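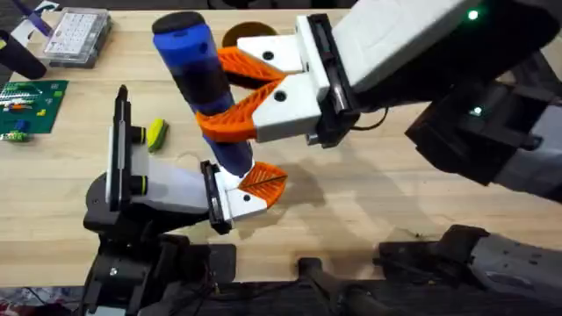

蓝黑相间的圆柱,黑色圆头盖朝上。

拧不开的盖子:从体面到不体面的几种办法

发布于 2021-08-09

家里总有那么一个盖子,平时和和气气,等你满手是油、锅里冒烟的时候,突然决定这辈子不再打开。果酱、腌黄瓜、胶水、指甲油、保温杯,各有各的脾气。下面的办法按伤自尊的程度排列,请从头试起,别一上来就找锤子。

先看清楚是哪种盖子

很多盖子并没有卡住,是你拧错了方向。绝大多数螺纹盖逆时针松开,俯视着盖顶判断,瓶子倒过来拿的时候尤其容易搞反。儿童安全盖要先往下压再转,有些药瓶和清洁剂还得捏住两侧。按压式的盖子压根不用转,我跟一瓶洗手液较过两分钟的劲,输的是我。

第一步:擦干

瓶身擦干,盖子擦干,手也擦干。护手霜洗掉。听上去像废话,可我家一半的“死盖子”到这一步就投降了。

第二步:增加摩擦

橡胶手套最好用,洗碗那种就行。没有手套,拿一根宽橡皮筋在盖子边缘绕两圈,再包一块干抹布。Ustach 的硅胶垫我买过,挺好使,不用的时候还能垫杯子,缺点是等你需要它时,它永远垫在别人的杯子底下。

握法也有讲究。瓶子贴着肚子夹稳,惯用手张开扣住盖子,手肘抬起来,用前臂和肩膀一起转。光靠手腕,第二天连筷子都拿不利索。

第三步:放掉真空

果酱和罐头的金属盖大多是被真空吸住的。找一把勺子,勺尖从盖沿底下插进去,轻轻往外撬,听见“噗”的一声就可以停手。别用刀尖,刀会滑,急诊的队很长。

撬过的盖子如果边缘变形,就不要再指望它密封了。剩下的酱放冰箱,早点吃完。

第四步:加热

金属遇热膨胀得比玻璃多,所以热水只冲盖子,别泡整瓶。用 40 度左右的水冲一会儿,不见效再稍微调热,擦干后立刻拧。刚从冰箱拿出来的玻璃瓶先在台面上放一阵,冷玻璃碰热水会裂,到时候盖子确实不成问题了。

塑料盖加热的效果一般,太烫还会变软变形。装着酒精、指甲油、溶剂之类的瓶子一律不要靠近炉火和吹风机,温水隔着毛巾敷一敷就够。

第五步:对付干掉的胶和糖

蜂蜜、糖浆在螺纹里结了壳,把瓶子倒过来,只让盖子浸在温水里,等糖化开。胶水盖先看标签上是水溶的还是溶剂型的,水溶的照此办理。指甲油可以沿盖缝滴一点洗甲水,竖直放几分钟再转。洗甲水会咬漆面,下面垫个碟子。我那张桌子上有一圈白印,形状很圆,常有客人以为是设计。

保温杯是另一回事

热汤装进去拧紧,凉了以后里面气压变低,盖子就吸住了。先按一下泄压阀,没有阀的话,把杯盖那一头放进温水里,让里面的空气重新暖起来。要是里面装过豆浆、牛奶或者泡了好几天的红枣,情况正好反过来:发酵产气,盖子被往外顶。这种杯子开口别朝着脸,垫上湿毛巾,一点一点松,听见漏气就停,等它叹完气再继续。

千万不要给密封的保温杯浇开水,也别拿去微波炉。

不推荐的办法

用牙。牙比任何一罐腌黄瓜都贵。
用门缝夹。瓶子会开,门也会。
叫邻居。他会一下子拧开,然后说“是你先拧松了”,这句话的后劲很大。

下次怎么不再卡

盖上之前把瓶口和螺纹擦一遍,尤其是蜂蜜和胶水。塑料盖拧到感觉有阻力就够了,不必再补一把劲。热东西先晾一晾再盖。指甲油瓶口抹一丁点凡士林,能省下不少脏话。

试过全部五步还打不开的,请考虑它里面的东西是不是真的那么重要。我有一罐 Pisharody 芒果酸辣酱,放在架子上已经 3 年,至今没有分出胜负。

相关文章
· 标签胶撕不干净怎么办
· 玻璃罐去味:咖啡渣、小苏打和认命
· Brornska 折叠开罐器使用笔记
· 橡皮筋的收纳(如果你非要收纳)

本站使用 Cookie 记住您的浏览偏好。继续浏览即表示同意。

联系我们 | © 2021 Grarlow 生活手册 | 返回顶部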